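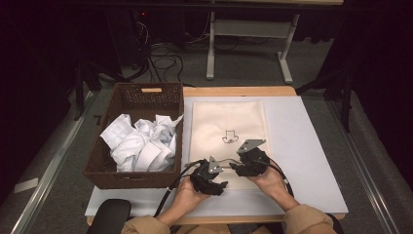
## Visita à lavandaria industrial Tannous, Stisavthorpe

Relatório interno. Visita feita numa segunda-feira de maio, entre as 9h30 e o início da tarde. Acompanharam-nos Dima Karam, responsável pela produção, e Ikechukwu Nwankwo, da manutenção. O objetivo era recolher elementos sobre o circuito de água e o consumo de vapor, tendo em vista a revisão do nosso próprio túnel de lavagem.

### Receção e triagem

A roupa chega em carros fechados pelo cais norte e é pesada antes de entrar no edifício. A separação entre zona suja e zona limpa é feita por uma parede contínua, com passagem de pessoas apenas pelo vestiário. A zona suja trabalha em depressão. O manómetro diferencial está colocado à entrada, à altura dos olhos, e o registo é feito no início de cada turno.

A triagem é manual, por tipo de artigo e grau de sujidade. Os felpos seguem para sacos suspensos num monocarril; a roupa lisa é agrupada em lotes e aguarda vez no túnel. O software de gestão de lotes chama-se Polis e foi desenvolvido à medida. Cada lote recebe um código que o acompanha até à expedição. Não nos foi possível consultar os históricos, por o servidor estar em manutenção nessa manhã.

### Túnel de lavagem

O túnel é de contracorrente, com enxaguamento em compartimentos duplos. A carga nominal por compartimento é de 39 kg. A água do último enxaguamento é recuperada para a pré-lavagem, depois de passar por um filtro rotativo de tela. Segundo Ikechukwu Nwankwo, a tela tem de ser limpa todos os dias quando predominam os felpos, e o acesso é mau: é preciso desmontar uma proteção lateral fixada por parafusos já bastante gastos.

A dosagem de detergente é feita por bombas peristálticas da Bemine, comandadas pelo autómato do túnel. A calibração é verificada com proveta, pelo método habitual. O branqueamento usa ácido peracético, o que permite trabalhar a temperatura mais baixa do que com peróxido. Pedimos as fichas de processo e ficaram de ser enviadas.

A prensa de extração foi substituída no ano passado. Nota-se menos água à saída, mas a membrana nova marca os tecidos finos quando a rampa de pressão é demasiado rápida. A solução adotada foi criar um segundo programa para lençóis e cortinados leves.

### Secagem e calandra

Os secadores são a gás, de chama direta, com sensor infravermelho de temperatura do tecido. O ciclo dos felpos fixa-se em 24 minutos, incluindo arrefecimento. O ar de exaustão passa por um permutador de placas que pré-aquece o ar novo; as placas colmatam com cotão e a perda de carga não é monitorizada. Sugerimos um pressóstato, como temos no nosso secador 3.

A calandra tem 2 rolos de 800 mm de diâmetro e é alimentada a vapor. O revestimento dos rolos estava em bom estado, com exceção da faixa do lado do operador. A enceragem faz-se a cada turno. 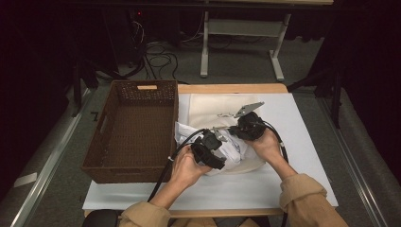 O consumo de vapor da calandra é medido em conjunto com o do túnel, pelo que não existe um valor específico por quilo de roupa passada. Dima Karam confirmou que está prevista a instalação de um contador por máquina, sem data definida. Sem essa separação, a comparação com os nossos números tem pouco valor, e optámos por não a incluir neste relatório.

### Caldeira e purgadores

A central de vapor tem uma caldeira de tubos de fumo em serviço e outra de reserva. O retorno de condensados faz-se para um tanque aberto, com perda visível por vapor de flash na chaminé. Mais de metade dos purgadores da linha da calandra são termodinâmicos; os restantes são de boia. A inspeção é feita por ultrassons, com lista de pontos afixada na sala da caldeira.

O tratamento de água inclui descalcificação em duplex e purga de superfície automática. A sonda de condutividade apresentava um desvio em relação à leitura manual, já conhecido da manutenção.

### Pontos a seguir

- Obter as fichas de processo do branqueamento com ácido peracético.
- Pedir o desenho do filtro de tela e estudar um acesso por charneira.
- Testar uma rampa de pressão mais lenta na nossa prensa, em lençóis.
- Confirmar com a Bemine o intervalo recomendado para troca dos tubos peristálticos.
- Voltar a contactar a Tannous depois da montagem dos contadores de vapor.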